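Selbstbedienung (Gastronomie)

Selbstbedienung, kurz SB, auch Selbstbedienungsgastronomie: Betriebsform, bei der die Gäste Speisen und Getränke selbst holen, an der Theke, am Buffet oder am Automaten. Gegenstück zur Tischbedienung. Mischformen häufig, z. B. Bestellung an der Kasse, Essen kommt an den Platz.

Begriff und Abgrenzung

Kantine, Mensa, Autobahnraststätte, Imbiss, Cafeteria im Möbelhaus – alles SB, aber mit sehr verschiedenem Ablauf. Entscheidend ist, wer den Weg zwischen Ausgabe und Tisch zurücklegt. Der Automat gilt meist als Sonderfall, weil dort auch die Ausgabe ohne Personal läuft.

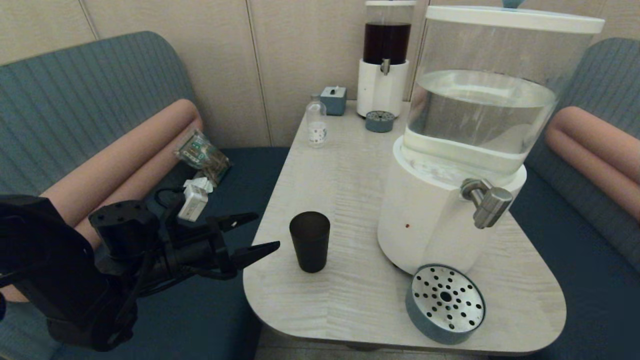 Muss in der Selbstbedienung vor oder nach dem Essen bezahlt werden?
Meist vorher, an der Kasse am Ende der Ausgabelinie. Bei Buffets mit Festpreis auch nachher, je nach Haus.

Ausgabeformen

Linienausgabe: Tabletts am Anfang, Kasse am Ende, dazwischen alles der Reihe nach. Billig zu bauen, aber ein langsamer Gast hält alle auf.

Freier Markt (engl. free flow): einzelne Inseln für Salat, warme Gerichte, Dessert. Gäste laufen durcheinander, dafür weniger Stau. Braucht mehr Fläche und eine klare Beschilderung, sonst suchen alle den Salat.

Karussell: drehende Ausgabe, Gäste stehen, die Teller kommen vorbei. Heute selten.

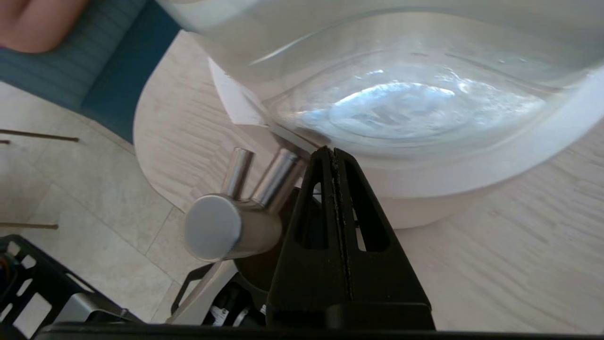 Dazu kommt die Rückgabe. Geschirrwagen, Förderband oder einfach eine Ablage neben der Tür. Wird in der Planung gern vergessen und dann irgendwo hingequetscht, was sich zur Mittagszeit sofort rächt.

Beispiel Dranden

Die Betriebskantine Hullurwood in Dranden stellte am 07.12.2022 von Linie auf freien Markt um. Entwurf vom Büro Abou Zeid, Leitung Driss Bouazza. Vorher eine Kasse, danach 3. Die alte Linie blieb in den ersten Wochen paralell in Betrieb, weil viele Stammgäste weiter dort anstanden. Die Schwesterkantine Joltwood behielt die Linie: Raum zu schmal. Platz für etwa 20 Personen gleichzeitig, mehr gibt der Grundriss nicht her. 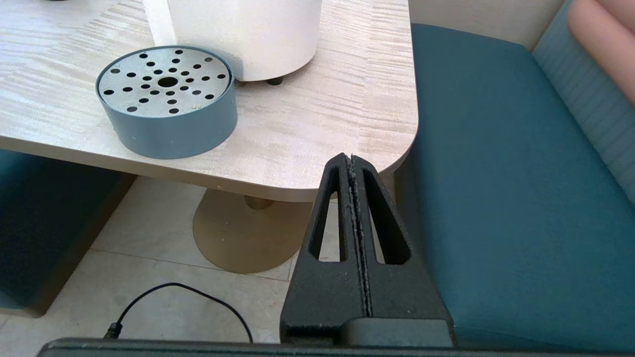

Flacher runder Behälter mit gelochtem Metalldeckel.

Personal und Kosten

Weniger Service, dafür mehr Aufwand beim Nachfüllen und Abräumen. Die Ersparnis fällt deshalb oft kleiner aus als gedacht. Portionierung ein eigenes Thema: Wer sich selbst schöpft, nimmt tendenziell zu viel. Gegenmittel sind kleinere Teller, Abrechnung nach Gewicht, vorportionierte Schalen. Das Wiegen an der Kasse kostet allerdings wieder Zeit. 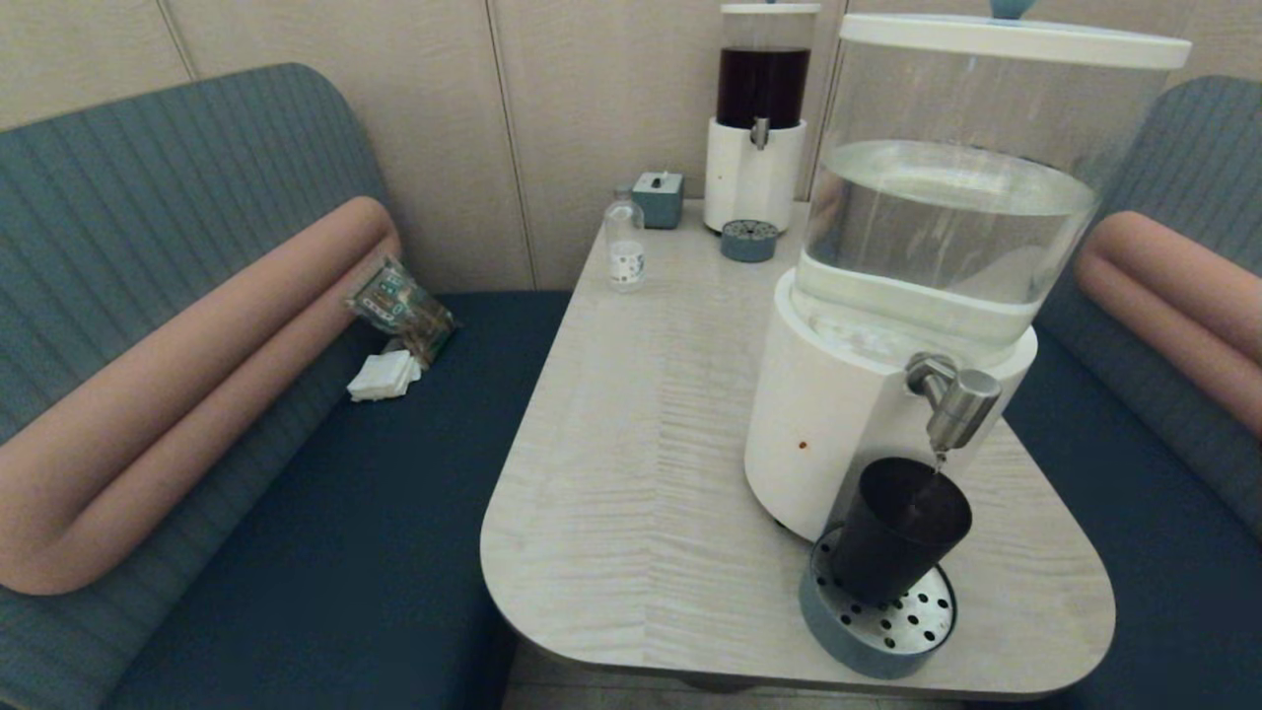

Bei der Abrechnung nach Gewicht muss ausserdem das Tellergewicht abgezogen werden (Tara), einheitliches Geschirr ist also Pflicht. Manche Häuser haben vier Tellergrößen und vier Tasten dafür. Fehlerquelle.

Kritik

Lange Wege mit vollem Tablett, für Ältere und Gäste mit Kindern schwierig. Auch Lärm. Mancherorts hilft das Personal auf Nachfrage beim Tragen, geregelt ist das selten.

Siehe auch: Buffet, Mensa, Automatenrestaurant, Gemeinschaftsverpflegung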